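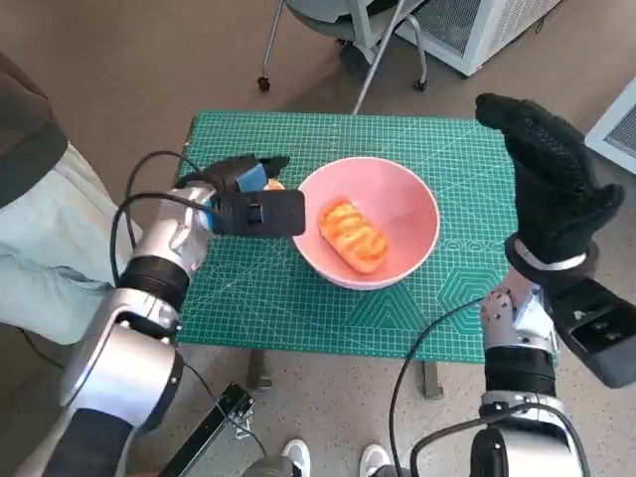 Khrystyna Hutsuliak wrote to us that the fence went up faster than the old polythene one and stayed up through the gales, but that the stakes supplied were too short for the soft verge at Flakotbridge. We have changed the stakes. Kits now come with the long pattern as standard, and existing customers can order them separately.

# Kravchuk Toad Fence, 9 m kit

A temporary barrier for roads where toads, frogs and newts cross on their way to breeding ponds. It keeps the animals off the carriageway and leads them along to a collecting bucket, where the patrol picks them up and carries them over.

Page updated 07/09/2018

## What is in the kit

- nine metres of fence sheet in one roll
- long stakes, with clips
- six ground pegs for the end returns
- joining strip, for fixing one roll to the next
- printed instructions

Buckets are not included. Most groups already have them, and any straight-sided bucket with a lid will do.

## Sizes

| | |
|---|---|
| Length of roll | 9 m |
| Height of sheet | 607 mm |
| Buried or turned under | 100 mm |
| Order code | DV-607 |

The top edge is folded over towards the pond-bound animals so that newts, which climb well, drop back down. Please check which side the fold is on before you put any stakes in. It is the most common mistake and means taking the whole run out again.
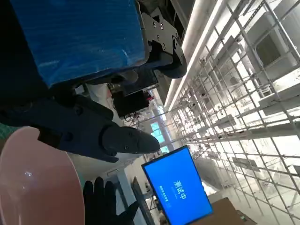
The bottom edge can be dug into a shallow slot or turned flat and covered with soil. Digging in is better on a slope. On stony ground, turn it under and weigh it down with turf, making sure there are no gaps at the stakes. A young newt will get through a space that looks too small to matter.

## Where it can be used

The fence is meant for verges, field edges and farm tracks. It is not strong enough to hold back livestock and should not be tied to a stock fence, where cattle will lean on it.

You will need the landowner's permission, and on a public road you should speak to the highways department before doing anything. Allow plenty of time. Groups wanting a fence in place for the start of the spring movement should have their letters sent by December.

In some places newts are protected and a licence is needed to trap or handle them. We can't advise on individual sites. Your local wildlife trust or records centre is the place to ask.

## Looking after it

Walk the line after strong wind. Leaves and grass build up against the sheet and give animals a way over, so clear them by hand. Buckets must be emptied every morning and every evening while they are open, and lidded or lifted when no one can attend. Put a stick and some damp leaves in each one.
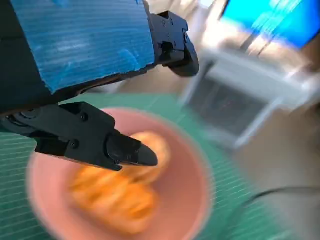

At the end of the season, lift the stakes first and roll the sheet from the bucket end. Rinse off the mud and let it dry before storing. Mud can carry disease between ponds, so a fence used at one site should be disinfected before it goes to another.

Small tears can be mended with the joining strip. We sell replacement clips in bags and stakes singly.

## Ordering

Kits are packed at our Devport store and sent by carrier on a pallet if you order more than six. Collection from Worthorpe is possible by arrangement. We have supplied 3,736 metres of this fence so far, and rolls from earlier batches will join to the current ones without any changes.

Unused kits can be returned within the same season. Please keep the cardboard core, as the sheet creases badly without it.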